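Packaging Basics, Unit 7: The Paper Cup
Course notes, Radwa Alaoui

Okay, so last time we did cartons and I went way over on glue flaps (sorry, I love a glue flap). These notes cover cups, and they're a bit longer than what I said out loud, so read them before the January workshop.

I want you to start by finding a paper cup and taking it apart. Really do it! Peel the side seam, pop the bottom out, unroll the rim with your thumbnail. You'll have two pieces of board in front of you: a fan-shaped sidewall and a disk. My first one came out in shreds, so grab a spare.

The sidewall

The fan shape is what gives you the taper. Wrap a plain rectangle and you get a tube, and tubes don't nest. Tapered cups slide into each other, and that's the whole shipping story. When I was at Killell we packed 800 to a case, and the same case would have held a sad little fraction of that if the walls had been straight.

Artwork has to be drawn on the fan too, so anything in a straight row on your screen will bend. Small scattered prints (leaves, dots, sprigs) forgive you a lot. A stripe or a line of lettering forgives nothing. I once sent Prondberg a cup with a border around the top and it came back looking like a frown.

The rim

Everybody skips the rim and it's my favorite part. The top edge of the board gets curled outward on itself, and that little roll does several jobs at once. It stiffens the mouth so the cup stays round when you pick it up, it gives your lip something smooth, and it's what a lid snaps over. Try squeezing a cup high up near the rim and then halfway down. Feel the difference? Write down what you notice, we'll compare in class.

The lining

Plain board and liquid don't get along, so the inside has a thin coating. For cold drinks like juice, condensation on the outside matters as well, and many cold cups are coated on both faces. Check the spec sheet. The Szalai samples in the blue folder are one-sided and the Gokero ones are two-sided, and you can tell with a drop of water on the outside if you're patient.

Filling and holding

A cup gets held while it's being filled more often than designers think, so the grip point matters. Empty, it's all wall and very little weight, and a firm pinch will oval it. As the level comes up, the load shifts down and the wall pushes back a little. Look at where the sides are being pressed, and at the distance the liquid falls.
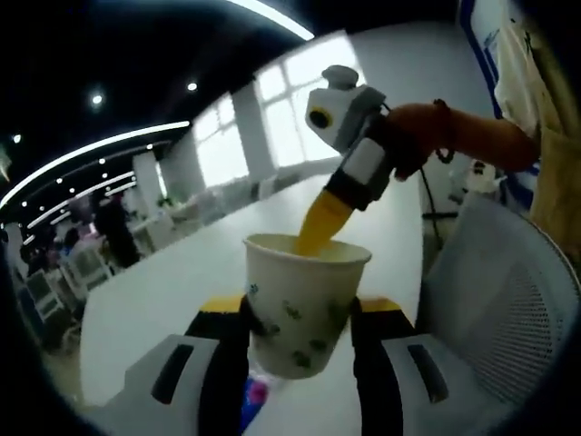
Fig. 1. Orange-yellow liquid being poured into a tapered paper cup with a rolled rim and a small green leaf-like print.

For the workshop, bring:

your dismantled cup, both pieces, flattened
one whole cup of the same kind
a ruler and a soft pencil
your squeeze notes

We'll trace the fan, measure both arcs and work out the taper from there. If your fan tore, trace what you've got and we'll patch the curve together. The reading is the chapter on formed board, up to page 96. Skip the section on handles, we'll get to those with mugs.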